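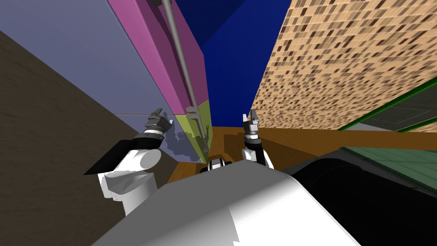 The simulated kitchen shown at the open day, with both of the robot's arms raised and the grippers open.

Open Day at the Mallcombe Robotics Laboratory

The laboratory welcomed 60 guests to the Burnard Building on Fri 20 September for its yearly open day. Visitors included local families, teachers from the district and members of the Mallcombe business community.

The main demonstration was given by Amna Baloch and Oisín Ní Chonaill of the household robotics group. It followed the group's work on Imon, a software project in which a two-armed robot practices kitchen tasks inside a computer simulation. Guests watched on the large screen in the lecture room and were shown how the view from the robot's own body is used to plan each reach.

Ms. Baloch explained that the kitchens are changed from one trial to the next. Cabinet colors, wall tiles and countertops are all replaced, so that the software does not come to depend on a single room. The bright pink and yellow-green panels drew several questions from younger guests, who asked whether they could choose the next set of colors. The group has agreed to consider their suggestions.

The project has built 327 kitchens to date, and 1,592 trials were completed over the summer term. Opening cabinets by a long handle remains one of the harder tasks, and Mr. Ní Chonaill spoke at some length about the way a small error at the wrist can cause a gripper to miss.

In the afternoon, Sena Laryea led a session for 24 high school students, who wrote short programs to move a single simulated arm. Clodagh Ó Conaill answered questions on degree programs and summer placements.

The laboratory thanks Gearóid Flanagan for arranging the day. A second demonstration is planned for January. Schools wishing to reserve places should write to the laboratory office, stating the number of students and any access needs.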